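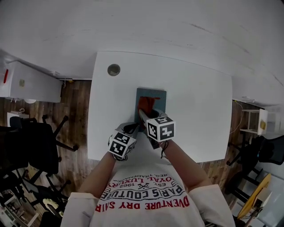
Lullero's handheld grippers come to Clastville, and I got to try a pair

11/11/19

If you've been reading my posts since June you know I've been bugging everybody in town about teaching robots to do housework. So when I heard that Lullero was finally renting out its handheld gripper kit, and that the first local pickup point was going to be the El Fassi hardware store on the corner by the post office, I was there before they had the lights on. I signed the form, paid the deposit, and carried the case over to the office myself (it's lighter than it looks, but the handle digs into your fingers).

The short version of the news is this. Lullero sells a kit for recording hand work, so that a robot arm can be trained on it later. You wear one gripper on each hand, you do a chore the way you'd normally do it, and the motion gets saved. The white cubes on top with the black patterns are there so the software can work out where each gripper is and which way it's turned. Until now you had to buy the whole thing. Starting this week you can rent it for 7 days at a time, and the rental comes with a setup call and help with your first batch of recordings.

My setup call was with Vasilică Gavrilă, who runs support for Lullero and who was very patient with me. I had strapped the left one on wrong and spent a good while wondering why it kept twisting. He had me take it off, put my hand in first and then pull the strap, and after that it sat fine. He also told me to start with cloth. I'd been planning on cups! Cups are boring, he said, everyone does cups, and the software doesn't learn much about how you use two hands together.

So cloth it was. We've been working at the white table in the office with small pieces of fabric, and I have to say it's a lot harder than folding a dish towel with your own fingers. You don't feel the fabric at all. You have to look at the tip and trust it, and for the first hour I kept pinching nothing, or pinching the piece underneath along with the one I wanted. A crumpled piece is the worst, because there's no edge to go after. What works for me is to come straight down with one finger of the gripper, close on a small bit, lift just a little to see what comes along, and only then bring the other hand in. If you go in from the side you just push the whole thing across the table.

My arms got tired too, more than I expected. Two hours leaning over a table with your arms out is real exercise, and I'd tell anybody who rents one of these to check the height of their table before they start. Ours is a bit low for me. Vasilică suggested sitting down for part of it, but I found I couldn't reach the middle as well, so I went back to standing.

What I like

The grippers open and close smoothly and the squeeze is easy on the hand. I have small hands and I was worried about that, but there's a second notch on the strap and it was tight enough. Switching from one chore to the next is quick, you just stop the recording, say what you're doing next, and go again. The printed guide is 11 pages and I read the whole thing over lunch, which I can't say about anything else I've plugged in this year.

I also like that you don't need to own a robot to use it. That was the question I got most from people at the store when I was picking up the case, so let me say it clearly: what you're renting is the part that goes on your hands, plus the software. If you do have an arm, the files can be used to train it. If you don't, you can send them to somebody who does. Emeria, the laundry service out on the county road, has said it will take recordings from renters here in Clastville for a folding project it's planning, and it will cover the rental for anybody who turns in a full week of usable cloth work. I've already put my name down. They want everyday stuff, shirts and washcloths and so on, and they want it messy at the start.

What I don't like

The cubes. I get why they have to be there, but they stick up, and when you bring your hands close together they bump. You learn to keep one hand a little higher than the other, and then after a while you forget and clunk, there they go again. Every time it happens you should really throw out that recording and start over, so it adds up. Vasilică says a smaller cube is being tested but he wouldn't give me a date.

The cord is my other gripe. It hangs down along the forearm and I was always a little bit aware of it. I ended up wearing long sleeves the second day so it wouldn't tickle, and that helped, but a clip would be nicer. I told them so.

And the software is picky about the light. By late afternoon I was getting warnings that a cube couldn't be read, and moving to the other side of the table cleared them up. I'd like the warning to come with a sound, too. When you're busy with a piece of cloth you aren't looking at a laptop, and I lost most of one session that way before I noticed.

How to rent one

El Fassi has 2 kits on the shelf behind the counter, and one of them is with me until the weekend, so call before you drive over. You'll need a photo ID and a card for the deposit. The kit comes in a gray case with both grippers, the straps, the charger and the guide. You bring your own laptop, and you should download the software at home the night before, since the file is big and the store's connection is slow (sorry, guys, but it is). The setup call is booked when you sign the form. Morning slots go first.

If you bring the kit back late you pay for another full week, so watch the calendar. If you just want to see the grippers and try them on, they'll let you do that at the counter, no charge, as long as it's a quiet moment.

Would I buy a set? Not yet, not with those cubes the way they are. Would I rent again? Yes, and I probably will before the holidays, because I've gotten kind of hooked on it. There's something really satisfying about a clean fold when you've done it with two gray fingers in place of ten of your own, and my folds on the second day were so much better than on the first that I made everybody in the office come and look.

I'll be doing washcloths for the rest of this week and then I want to try socks, which Vasilică tells me is where people start to swear. If you've rented the kit already, or you're thinking about it and want to know something I didn't cover, leave me a comment and I'll try to answer while I still have it on the table. Emeria is taking sign-ups for the folding project at its front desk, and you can also leave your name with El Fassi when you pick up your case.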